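4.2 Morning light and the timing of waking

The most exciting result of the Fullton survey came from a question we almost left out. We had asked all 274 households when people went to bed, when they got up, and how many times they woke in between. Only at the pilot stage did we add an item on what hung at the bedroom window, and it explained more of the spread in waking times than household size, work schedule or street noise put together!

Households fell into three groups: those with a single heavy curtain or blind, those with a sheer only, and those with layered coverings, meaning a sheer with a second, heavier curtain that can be drawn over it (Figure 3). The layered group was the largest in Fullton and the smallest in Gerkau, where most of the older houses have shutters outside and nothing but a light net within. 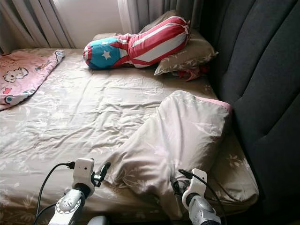

Figure 3. Bedroom window with a translucent white sheer and gray curtains.

In the layered group, what people did with the heavy curtain mattered far more than whether they owned one. Residents who left it open overnight woke 40 minutes earlier in June than in December, and they reported this without any sense that it was a problem. Several were delighted by it. One woman in Gerkau told us she had stopped setting an alarm in spring and simply let the room do the work. Residents who closed the heavy curtain every night showed almost no seasonal shift, and their weekend waking times drifted later all year round.

We also looked at where the bed stood. In small bedrooms there is often only one wall long enough to take it, and the sleeper ends up close to the window whether or not anyone planned it that way. Of the households that sent in a floor sketch, 88 had the bed directly against the window wall. A bed in that position gets daylight on the pillows well before the rest of the room is bright, and parents in this subgroup gave us wonderfully detailed notes on children who were up with the sun — notes that ran to far more pages than the diary form allowed for.
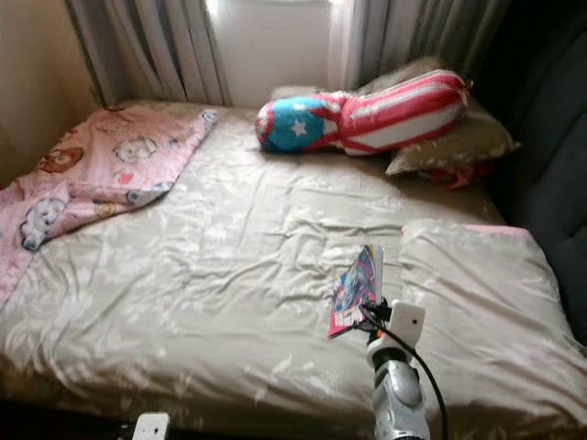
Mechthild Hofstetter, commenting on an earlier draft, objected that a bed near the window is also a bed near the cold and the street, and that light should not get all the credit for an early start. She asked whether the June effect would survive if open windows were taken out of the sample.

It does, although it shrinks. With open-window nights removed the shift falls but keeps its direction in both towns, and we are grateful for the push to check. Temperature is harder to set aside. The Kellov loggers recorded light only, and a second round with paired sensors is the obvious next step. Section 4.3 turns to evening light, where the pattern is messier and, to us, even more interesting.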